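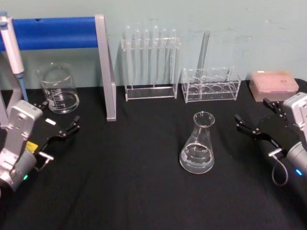 *Bench 2, north wall, on the black cloth.*

Rianne Vandenberghe took over the inventory at Grakgate on 21 February 2018. The handover document ran to 346 lines. Line 200 read: "Bench 2. Glassware. See Verbeke."

Rianne Verbeke had left in December. The two women had never met, but the mail system treated them as one person, and Vandenberghe had been receiving Verbeke's calibration notices for 14 weeks. She had filed them in order of arrival.

She began with the stand. It had a blue bar across the top and a gray upright that came down to the cloth. No entry in the inventory matched it. The nearest was "support, Schouten, horizontal," with the location given as Prinside, a site that had closed. She wrote "support, horizontal" and left the supplier field blank.

The beaker was under the bar. The old sheet gave its position as "inside the support, left of the upright." She checked the position and it was correct. The field for contents held a single word in Verbeke's abbreviated style: "varies." 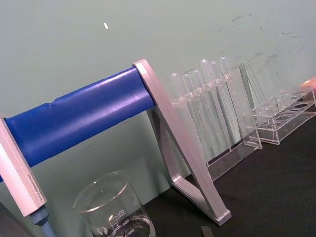
## Graduations

The scale was printed in white. Vandenberghe copied the numbers 500, 400 and 300 onto the form, as the procedure required. Under "condition" the form allowed two answers, serviceable and withdrawn. She marked it serviceable.

The test tube rack was clear acrylic and held six tubes in one row. The form asked for the number of tubes and the number expected. Verbeke had entered six for both, every month, and had initialed each entry R.V.
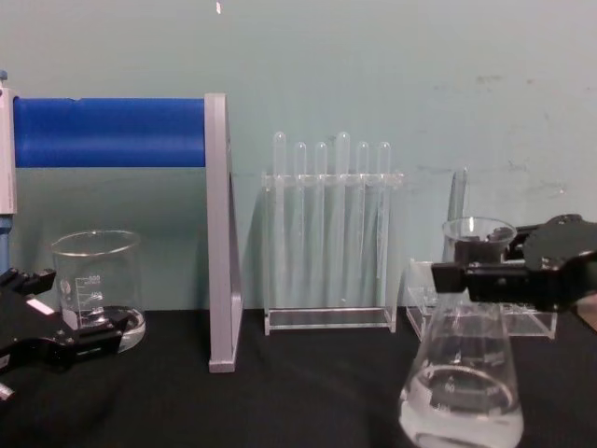 Vandenberghe entered six and six. At the bottom of the column she initialed it R.V. and compared it with the line before. The R was narrower. Otherwise an auditor from Jillus would have taken the column for the work of one hand.

She considered adding a note on the change of staff. The form had no field for it. She turned to line 201, which read "Bench 3. As Bench 2," and moved her chair along the wall.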